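Kitchen walk-through, Badari building, room 197
July 31, 2019

Covers the prep table, cold storage and sandwich line. Marks are OK, FIX or N/A.

**Cold storage**

- [x] Fridge thermometer present and readable — OK
- [x] Raw items on bottom shelf — OK
- [ ] Opened packages dated — FIX. Cheese slices had no date. Lokby tub lids were dated but two were smudged.
- [x] Door seal clean — OK

**Floor and sink**

- [x] Hand soap and paper towels stocked — OK
- [ ] Mat flat, no curled corners — FIX. Same corner as last time, work order 3180 still open.
- [x] Drain clear — OK
- [ ] Sanitizer strips in date — FIX. Reorder from Yao, 3 packs.

**Sandwich line**

- [x] Table surface wiped before setup — OK
- [x] Bread and patty on a plate, off the bare table — OK
- [ ] Ingredients kept together on one side — FIX. Second slice of bread was standing on the turntable while the first was on the plate with the patty. Either spot is fine, pick one.
- [ ] Cables clear of the food area — check again. Tie back anything that runs behind the table.
- [x] Cheese added last, one slice at a time — OK

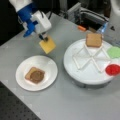
Porivby would prefer the bread stay on the plate for the whole build, both slices, and asked whether the turntable gets washed between batches or only at closing. Between batches, starting now. Add a line to the closing sheet too — it only lists plates and tubs.

**Carry over to next visit**

- Date labels on all opened cheese
- Mat corner
- Strips delivered
- Turntable wash added to sheet

Result: pass with 2 repeat items (mat, labels).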